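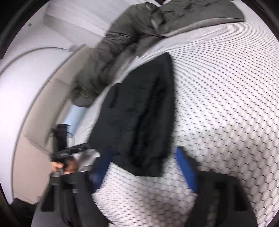

Visit Report: Sports Audio Open Day at Witura, Nukville

Members of the regional broadcasting association visited the Witura studios in Nukville on a Sunday in June. The open day was arranged for people who work in local sports radio and podcasting, and registration opened at 9:30 a.m. Visitors were received by Kerstin Rustad, head of programming, and divided into 3 groups for the morning.

Witura produces daily and weekly sports programs for radio stations and for direct release as podcasts. The company moved to its present building from a smaller office in the Nygård district, where it shared a single recording room with a music producer. The new site has separate areas for live talk, recorded interviews, and editing. Ms. Rustad explained that the move was prompted by the growth of the evening call-in program, which could not be staffed properly in the old rooms.

The first stop was the main live studio. The group heard the last part of the Sunday preview program from the control room and was asked to keep conversation to a minimum until the news break. Aigars Vītola, the technical manager, then described how calls are screened. A producer speaks to each caller, notes the team and the topic, and passes a short line of text to the hosts. Callers who wish to discuss an injury to a school or youth player are not put on air. Several visitors asked whether this rule was written down. Mr. Vītola confirmed that it is included in the staff handbook and agreed to share the wording with the association.

The second stop was the podcast floor. Witura's best-known show in this area is Zinia, a weekly program on women's handball and soccer hosted by Oľga Paulík. Ms. Paulík told the group that the first season drew fewer than 1,000 listeners per episode and was nearly dropped. The company kept it on the condition that it be recorded in one session with no outside guests. Guests returned in the second season, and the program now runs for 40 minutes. She played two versions of the same interview, one edited for radio and one for podcast release. The radio version removed most of the pauses and one long answer about travel to away games. Opinion in the group was divided as to which was better, and the discussion ran past the time set aside for it.

Lunch was served in the staff dining room. The afternoon session on relations with clubs and leagues began at 1:15 p.m. and was led by Ingvild Hägglund, who is responsible for rights and partnerships.

Ms. Hägglund spoke in some detail about programs made jointly with larger broadcasters. In her experience, disagreements seldom concern money. They more often concern tone, and in particular what hosts have said in the past on other shows. Witura now asks both sides to review earlier episodes before a contract is signed, and to state in writing who may withdraw a program and how much notice is required. She described one joint project that ended after its pilot when the partner objected to remarks made by a co-host two years before. The partner was not named. She also noted that social media accounts run by hosts are covered in new contracts, although older contracts have not been changed.

A question was raised from the floor about access to locker rooms and training grounds. Ms. Hägglund replied that clubs in the region differ widely and that Witura does not accept any request to approve an interview before release.

The final part of the day was a listening session in Studio 2. Visitors had been invited to send in short clips from their own programs, and 91 were received. Time allowed only a small selection to be played. Randi Engström, who chaired the session, gave comments on sound level, opening lines, and the handling of scores. She advised presenters to give the score early and to repeat it for listeners who join late. Written comments on the remaining clips will be sent to each station separately.

The open day closed at 4 p.m. The association thanks Ms. Rustad and her staff for their hospitality. Members who wish to receive the handbook extract on call screening should apply to the association office.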